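환헤지를 하지 않을 자유

연기금이나 대학 기금의 운용보고서를 읽다 보면 환헤지 비율이라는 항목이 나온다. 대개 50퍼센트 아니면 100퍼센트이고, 가끔 0퍼센트도 있다. 이 숫자가 어디서 나왔는지 설명하는 보고서는 드물다. 나는 이 비율이 분석의 결과로 정해지는 경우보다 회의의 결과로 정해지는 경우가 훨씬 많다고 본다. 그리고 규모가 크지 않은 기금이라면 해외 주식에 대해서는 헤지를 하지 않는 편을 기본값으로 삼아야 한다고 생각한다.
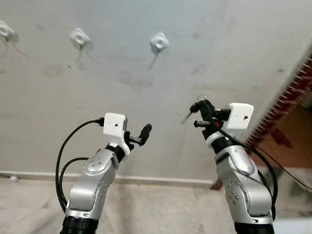
트러클리, 2018년 6월 26일 화요일

지난 4월에 그레키스 재단의 운용 자문 회의에 참석했다. 재단은 해외 주식의 절반을 헤지하고 있었고, 안건은 그 비율을 75퍼센트로 올릴 것인가였다. 이유를 물으니 작년에 환손실이 났기 때문이라고 했다. 재작년에 환차익이 났을 때는 비율을 내리자는 안건이 있었느냐고 다시 물었더니, 내리자는 안건이 실제로 있었고 부결되었다고 했다. 이런 식의 논의는 다른 기금에서도 자주 본다. 손실이 난 해에는 헤지를 늘리고 이익이 난 해에는 줄이려 한다. 결국 환율을 뒤늦게 따라가는 매매를 하면서 그것을 위험 관리라고 부르는 셈이다.

헤지를 옹호하는 논리는 익숙하다. 통화에는 배당도 이자도 없으니 장기 기대수익이 영에 가깝고, 그렇다면 변동성만 더하는 환위험은 없애는 것이 옳다는 것이다. 앞부분에는 나도 크게 이의가 없다. 문제는 뒷부분이다. 환위험이 전체 변동성을 더하는지 줄이는지는 그 통화와 주식이 함께 어떻게 움직이느냐에 달려 있다. 원화로 부채를 지고 달러 자산을 가진 투자자라면, 세계 주가가 급락할 때 대체로 원화도 약해졌다는 점을 기억해야 한다. 이때 헤지하지 않은 달러 포지션은 주식 손실의 일부를 메워 준다. 헤지를 한 기금은 주식에서 잃고, 선물환 정산에서도 현금을 내놓아야 한다.

현금 문제는 교과서에서 짧게 다뤄지지만 실무에서는 가장 아픈 부분이다. 선물환 만기가 돌아오면 손실은 현금으로 결제된다. 자산의 평가이익은 장부에 있고 결제 대금은 통장에서 나간다. 어카트 대학 기금은 예전에 이 결제 대금을 마련하려고 채권을 불리한 값에 팔았다. 그때 운용을 맡았던 이스벨 매키버(Ishbel McIver)는 나중에 기금 내부 메모에, 헤지 비용을 금리 차이로만 계산한 것이 실수였다고 적었다. 유동성 비용까지 넣었다면 비율이 달라졌을 것이라는 이야기다. 나는 이 메모가 웬만한 논문보다 쓸모 있다고 생각한다.

금리 차이 쪽도 가볍지 않다. 지금처럼 미국 금리가 국내 금리보다 높으면, 달러를 선물환으로 파는 국내 투자자는 매년 그 차이를 비용으로 낸다. 여기에 외화자금시장의 수급에 따른 가산 비용이 붙는다. 매년 일정하게 나가는 돈이라 눈에 잘 띄지 않을 뿐이다. 회의 자료에는 환손실이 빨간 글씨로 적히고, 헤지 비용은 주식 수익률 안에 섞여 들어간다. 따로 적는 기금을 나는 몇 군데 보지 못했다.
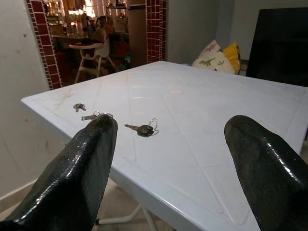 규모에 따라 사정이 다르다는 반론이 있다. 맞는 말이다. 자산이 큰 기금은 전담 인력을 두고 통화별로 비율을 다르게 가져갈 수 있고, 거래 상대방과 조건을 협상할 수도 있다. 로스텔이라는 자문사가 중소형 기금 141곳을 대상으로 한 조사를 보면, 헤지 비율을 통화별로 따로 정하는 곳은 소수였고 나머지는 모든 통화에 같은 비율을 적용했다. 엔화와 호주달러는 위기 때 움직이는 방향이 보통 반대인데도 그렇다. 같은 비율을 적용하면 필요한 방어를 없애면서 필요 없는 비용을 내는 일이 한꺼번에 생긴다. 인력이 없어서 단순한 규칙을 써야 한다면, 단순한 규칙 가운데 가장 싼 것을 쓰는 게 낫다.

채권은 이야기가 다르다. 해외 채권의 변동성은 대부분 환율에서 나온다. 안정성을 얻으려고 채권을 샀다면 헤지를 해야 하고, 헤지 비용을 빼고 남는 수익이 국내 채권만 못하다면 굳이 해외 채권을 살 이유가 없다. 이 점에서는 업계의 관행과 내 의견이 같다.

지급 시점이 가까운 돈도 예외다. 다음 학기 장학금으로 나갈 돈을 달러로 열어 둔 채 버티라는 말은 아니다. 그런 돈은 애초에 해외 주식에 들어가 있으면 안 된다. 그레키스 회의에서도 이 둘이 섞여 있었다. 위원 한 분은 내년 지출 예산을 걱정했고, 다른 분은 이십 년 뒤의 기금 규모를 이야기했다. 하나의 헤지 비율로 두 걱정을 모두 풀려고 하니 절반이라는 숫자가 나온 것이다.

절반 헤지를 두고 후회를 최소화하는 선택이라고들 한다. 어느 쪽으로 움직여도 반은 맞았다고 말할 수 있기 때문이다. 위원들의 마음이 편해진다는 점은 인정한다. 규정에 못박아 두고 십 년을 지킨다면 나쁘지 않은 방법이기도 하다. 그러나 내가 본 기금들은 그 절반을 오래 지키지 못했다. 환율이 크게 움직인 다음 회의에서 안건이 올라왔고, 비율은 60이 되었다가 40이 되었다가 했다.

그래서 내가 자문하는 곳에는 순서를 바꾸라고 권한다. 먼저 앞으로 삼 년 안에 쓸 돈을 떼어 국내 통화로 둔다. 남은 돈의 해외 주식은 헤지하지 않는다. 예외를 두고 싶으면 어떤 조건에서 얼마까지 할지 미리 문서로 적고, 그 조건에 직전 연도의 환손익은 넣지 않는다. 보고서에는 헤지 비용을 별도의 줄로 적는다. 마지막 항목은 당장 다음 분기부터 할 수 있고 돈도 들지 않는다.

그레키스 재단은 안건을 보류하고 가을에 다시 논의하기로 했다. 그 사이 지난 오 년 동안의 헤지 비용을 따로 뽑아 달라고 사무국에 부탁해 두었다.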